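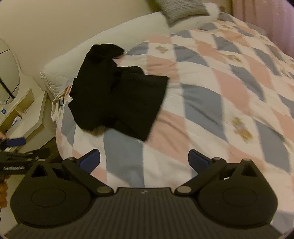
Speaker notes: Comparing Two Hand-Held Grippers for Household Cloth Tasks
Ait Brahim Laboratory, Applied Handling Group
Version of 23 Jul 2025

Slide 1. Title

Welcome the audience and thank the hosts. State the subject of the talk: a side-by-side trial of two hand-held grippers used to record folding and tidying tasks in furnished rooms. Mention that the work was carried out under the Wasitbridge project, which began in January. Questions may be taken at the end. If the session is running late, Slide 6 may be skipped.

Slide 2. Purpose of the trial

The group needed to select one gripper design for the next phase of recording. Two candidates were under review. The first is the Stomik, which has a parallel jaw driven by a trigger. The second is the Takance, which closes on a pivoting linkage. Both carry a wide-angle camera behind the fingers, and both are meant to be held by a person and later matched to an arm with the same fingers fitted.

Make the point that the trial did not set out to measure peak grip force. The suppliers of both units provide bench figures for that. Our concern was whether an operator could pick up, shift and fold soft items in an ordinary bedroom, and whether the resulting recordings could be used for training without heavy editing.

Slide 3. Setting and tasks

Explain that the sessions took place in occupied homes with the consent of the residents. Furniture was left where it stood. The operators worked at beds, sofas and low tables.

There were 15 tasks in the full list. Read out only these:
Fold a dark garment lying on a patterned bedcover.
Pull a pillowcase straight along the head of a bed.
Lift one layer of cloth from a stack without disturbing the layer beneath.
Move a cushion from one side of a bed to the other.

Each operator completed every task with both units. The order was changed from one operator to the next so that practice would not favor either design. Seven operators took part.

Slide 4. Picking up cloth

This is the main result and should be given the most time.

With the Stomik, operators reported good control when the edge of the cloth was already raised. The jaw travels in a straight line, and the tips stay level through the whole stroke. Difficulty arose on flat fabric. The tips had to be pressed down into the mattress before the jaw could gather enough material to hold, and on thin cotton the first attempt often came up empty.

With the Takance, the tips swing inward as they close. This scooping motion gathered flat cloth more readily. The drawback is that the height of the tips changes during the stroke. Operators had to lift the hand slightly while closing, and several needed practice before they did so without thinking.

Pause here. Members of the audience who have worked with linkage fingers will know this effect and may wish to comment. Allow one short exchange, then continue.

Slide 5. Separating layers

Both units performed less well when the top layer and the layer beneath were of similar thickness. A quilt under a shirt was seldom a problem, as the quilt is heavy and stays in place. A sheet under a shirt was a frequent problem. The operator would close on both and then have to release and begin again.

We tried softer fingertip pads on both units. The softer pads improved the hold on smooth fabric and made layer separation worse. We returned to the standard pads after two sessions, and all results shown today were obtained with the standard pads.

Slide 6. Camera view

State the requirement first: the fingertips, and the cloth between them, must remain visible for as much of each task as possible.

The wide lens used on both units bends straight lines near the border of the view. This is acceptable for training, provided that calibration is repeated whenever the mount has been removed. Patterned bedding is helpful when checking calibration by eye, and a bedcover with a regular pattern will show a shifted lens quickly. It does not replace the printed target.

Motion blur was the larger concern. When an operator turned the wrist at speed, one side of the view could smear while the other remained fairly clear. We asked operators to slow down on approach and to hold still for a moment before closing. Recordings made after that instruction needed less trimming.

Dark garments call for added care. Folds in black cloth are hard to see under warm indoor light, and automatic exposure tends to follow the pale bedding around them. We now fix the exposure at the start of each room and check it against the darkest item on the task list.

Slide 7. Operator comfort

Weight was not raised as a serious complaint for either unit. Reach was. On the far side of a wide bed, operators leaned forward and let the wrist drop, and this brought the housing into contact with the bedding before the fingers arrived. The Stomik has a narrower housing and was preferred for this reason. The Takance was preferred for work at the near edge.

A rest is now scheduled after every 9 recordings. Operators may stop sooner at their own discretion.

Slide 8. Recommendation

The group recommends the Takance for the next phase, subject to two conditions. First, a short practice block must be added before recording begins, so that the change in tip height is familiar to each operator. Second, the supplier must confirm that the pivot pins can be replaced on site. We found slight play in one linkage toward the end of the trial and could not correct it with the parts at hand.

The Stomik will be kept for tasks involving boxes, bottles and other rigid items, where its level stroke remains an advantage.

Slide 9. Open questions

Acknowledge the limits of the trial. The operators were all right-handed. No session was held on bare floors or in laundry rooms. The matching arm has been tested with the Takance fingers only on a bench, and the folding tasks have not yet been repeated on it.

Should a member of the audience ask for the recordings, reply that access is limited to project partners while the residents' consent forms are under review. Written requests may be sent to the Ait Brahim office.

Leave Slide 9 on the screen during questions.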